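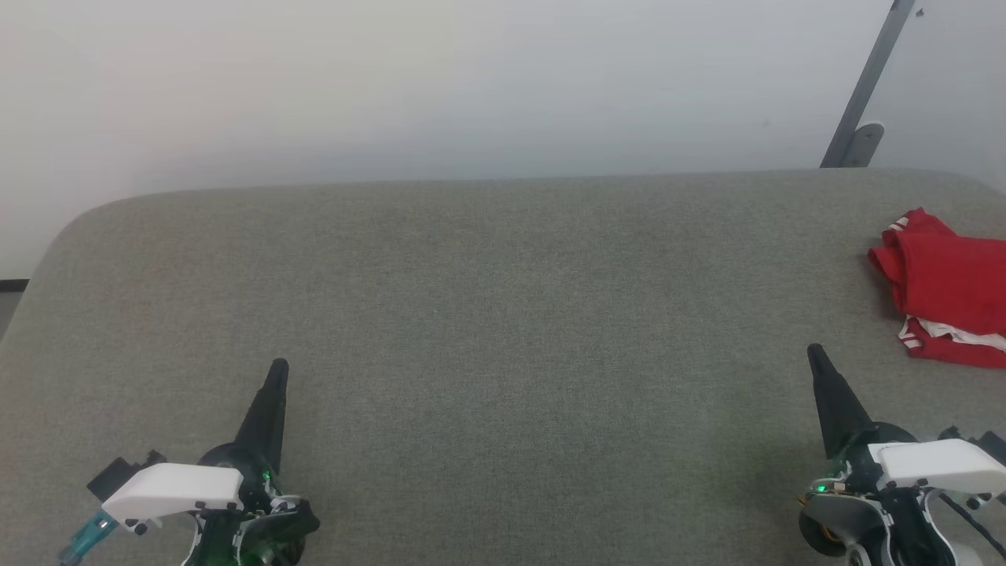 Higinio Beltrán wrote to tell me that clothes left on the couch are clothes you have given up on, and that anything worn once belongs in the hamper or back on its hanger by bedtime. I love a letter like that! And I disagree with nearly all of it.

A couch is the best folding table in the house. It's wide, it's soft, it sits at a height that's kind to your back if you kneel (try kneeling, really), and a red shirt on gray upholstery is impossible to forget. Put the same shirt in a hamper and it's gone until September. I have lost whole sweaters that way.

My rule, and I've kept it happily since we moved to Stalldale, is that the seat can hold a heap as long as somebody can still sit down next to it. When they can't, you fold. Two songs usually does it for me, sleeves in, stripes lined up, done – and there's such a pleasure in seeing all that plain cushion come back!

Higinio also asks what I do when guests come. I hand them a shirt. Most people fold better than I do, and they like to talk while their hands are busy.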